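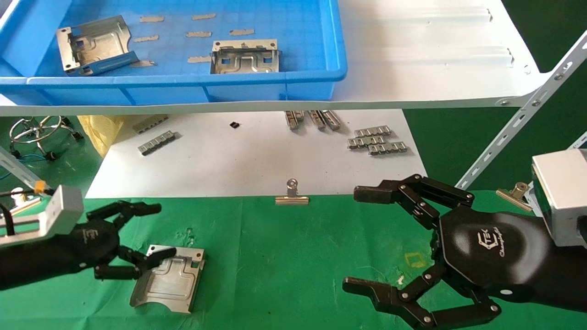
The Second Reading

Agnes Urquhart keeps a ledger of rereadings. Each entry gives the title, the date of the first reading, the date of the second, and a short note on what had changed. The ledger covers 30 years. She began it after returning to a novel she had praised for its long description of a harbor fire and finding that the fire took up one paragraph.

Most regular readers have had this experience at least once. A scene remembered as central is missing or brief. A character recalled as old turns out to be 40. The usual account blames poor memory, but the errors in Urquhart's ledger are too regular for that. She rarely loses a book's opening or its setting. She loses the order of events, and she moves lines of dialogue from minor characters to major ones.

Khalil Hijazi, who teaches a course on reading at Drimcombe College, uses a simple exercise to show the same effect. In July he gives each student a novel of about the same length. Nine months later the students write a summary without opening the book, then read it again with the summary beside them. Of the 19 students in the most recent group, 16 had given the main character a motive that the text never states. Several defended the motive after the second reading. One found a better edition and checked that too.

Hijazi does not treat these as mistakes to be marked down. A summary written from memory records the book as the reader has been using it, and he grades it on how closely the student can trace each change. Some changes come from film versions. Others come from a second book read in the same season.

The physical copy has a part in this. Readers who return to the same copy often find a passage by its place on the page: lower left, a third of the way in. A new edition removes that aid. Maritza Pacheco, a binder who repairs books for private owners, reports that customers will pay more to save a damaged paperback than a clean hardcover would cost. Her standard repair keeps the original text block and replaces only the spine lining and cover joints. She leaves pencil marks alone unless told otherwise. Turned-down corners are also left, though they weaken the paper along the fold.

Marks in the margin cause their own trouble on a second reading. They direct the eye to what mattered before. Urquhart now reads a marked book in an unmarked copy first and compares the two afterward. Lachlan Jardine, who has traded notes with her for years, takes the opposite course and adds a new color of pencil each time. His copy of one 600-page family history carries four colors. The third, green, stops at chapter six.

Neither method suits every kind of book. Detective stories are commonly thought to have no second reading, but Jardine's notes on them are among his longest. With the solution known, attention moves to timing: when a fact is first given, and how much talk is placed on top of it. Poems are a separate case. They are short enough to be reread at once, and Urquhart does not enter them in the ledger.

Her most recent entry is dated 2024-10-24. The book is a travel account she first read as a student. The note says that the mountain crossing is shorter than she remembered and that the mule has a name.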